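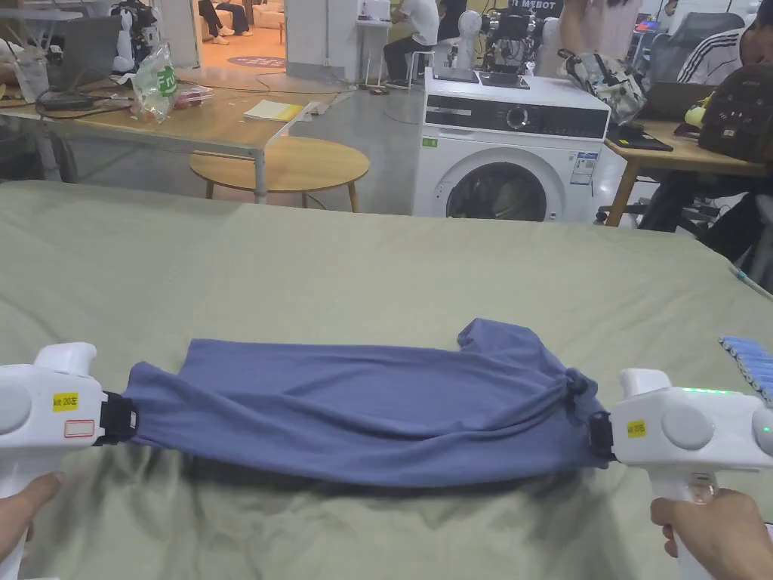
Folding a T-shirt is far harder than making a robot wave at people, according to Kiros Gidey, and after a Tuesday evening with the Drarthorpe student robotics club I'm not going to argue. I had a go myself. My shirt came out looking like something you'd find down the back of a radiator.

The club is getting ready for the Groltov Challenge in September, and this year's task is laundry. Each team has to teach a robot to take a shirt that's been dropped on a table, flatten it out and fold it neatly enough to go in a drawer. Drarthorpe's entry is called Zekix (they voted on it, and I gather it was close), and the students have been at it most evenings since the end of exams.

I'd expected a lot of typing. There is some, but what mostly goes on is folding! You take a white gripper in each hand, get the black jaws to close on the cloth and off you go, pulling a shirt out flat across the green tablecloth. The grippers record how you move, and the recordings are what the robot learns from later on. So for every clever bit of software there's a student standing at a table doing the same shirt again. And again.

They want 900 good folds before they start training properly. When I turned up they had 486, written on a bit of card that Tsehay Admasu keeps tucked in her notebook. She crosses the old number out every time the total changes and she would not let me hold the pen.

A fold only goes on the card if it's clean from start to finish. If you drop a corner, or let go of one gripper to scratch your nose, that one gets binned. I got two binned in ten minutes. Américo Caldeira was very kind about it and said that everyone pinches too much cloth to begin with, so the sleeve bunches up and you can't get it to lie down again. He takes hold right on the hem, lifts a little, waits for the shirt to stop swinging and only then pulls. It looks like nothing when he does it.

There was a long argument while I was there about sleeves. Kiros Gidey wants them tucked in first, before the body is folded over. Kiros Assefa (yes, two of them, and everybody just uses surnames) thinks you should fold the body lengthways and let the sleeves come along with it, as it's fewer moves and fewer chances to go wrong. The trouble is that if half the club folds one way and half the other, the robot gets a muddle to learn from. They've agreed to do it Gidey's way for a fortnight and then look at the results, and Assefa told me more than once that he'd only agreed to the fortnight.

Tolera Chala looks after the testing. The first time they tried an early version, with far too few folds behind it, it picked the shirt up beautifully, held it in the air and then stayed like that until they switched it off. The second version did put it down, over the side of the table. She's got both on her phone and I have watched the second one more often than I should have. The next test is planned for when the card says 600, and she reckons that's when they'll find out whether the sleeves business matters.

The judging sounds quite strict to me. Every team gets three shirts they haven't seen before, in different sizes, and one of them is long-sleeved, which Drarthorpe hasn't practised at all yet. There are marks for neatness and marks for time, and you lose some if anybody has to step in and help. Last year the task was stacking cups and the club came fourth, which they're still a bit sore about.

I asked if any of them had got better at folding at home. Admasu said her mum had noticed and was now leaving the basket outside her bedroom door. Caldeira said no, he can't look at a T-shirt after nine o'clock at night, his are all on the chair.

If you're a student in Drarthorpe and fancy joining in, the club would love more hands before September, and you don't need to have done any programming. Sessions run on Tuesdays from half past five in the Yilma Building, and you'll be on the grippers within a quarter of an hour. They're also after old T-shirts, any size and colour, so long as they're washed. Long-sleeved ones especially, please! Leave them at the front desk with the club's name on the bag. I took in four of mine, and Assefa folded the first one his own way while Gidey was out getting a drink.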